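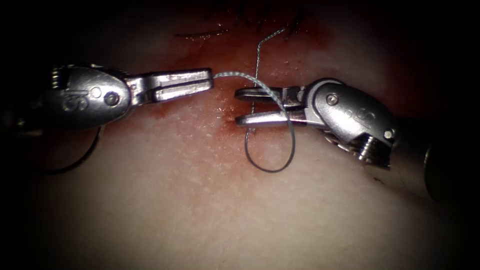
Department of Literature and Creative Writing, Personal Essay Workshop

Handout for Unit 3: Writing the Remembered Person

Students often come to this unit with one clear memory and a strong feeling attached to it. The feeling is usually the first thing to reach the page. In the drafts submitted last June, many opening paragraphs named grief, longing or regret before the reader had met anyone. This handout concerns the order in which a reader is given things.

Required reading: the short essay "Nilis," from the course packet. The narrator recalls a former companion through a single train journey to Urnach. Note that the companion speaks only twice, and that the word "love" does not appear until page 92. By then the reader has already watched her peel an orange for a stranger and refuse a seat.

Terms used in this unit

Remembered self: the person the narrator was at the time of the event.
Remembering self: the person who is writing now, with later knowledge.
Summary: time passed over quickly.
Scene: time given at close to its own speed.

A draft that stays with the remembered self may feel immediate but can leave the reader without bearings. A draft that stays with the remembering self tends toward verdicts. Mark in the margin each place where your draft moves from one to the other.
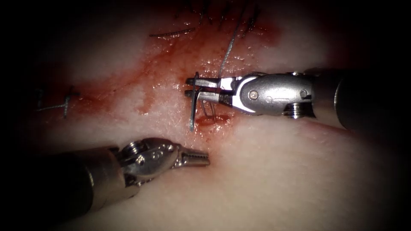 Lenni Honkanen objected in seminar that the verdict is sometimes the only part the writer is sure of, and that holding it back can feel like a pose. The point should be considered alongside the closing pages of "Nilis," where the narrator admits to having changed the weather.

On figurative language: one extended comparison per page is sufficient at the draft stage. Where two comparisons describe the same person, choose one and carry it through.

Exercise (in class, 15 minutes)

Write about a person you no longer see. Begin with something he or she did with the hands. Do not state what the person meant to you.

Assignment

Revise the exercise to three pages. Bring two printed copies to the Dokalik Room. Each draft will receive 60 minutes of discussion, during which the author listens and takes notes. Students who have not yet read the Kostiuk chapter on tense should do so before revising.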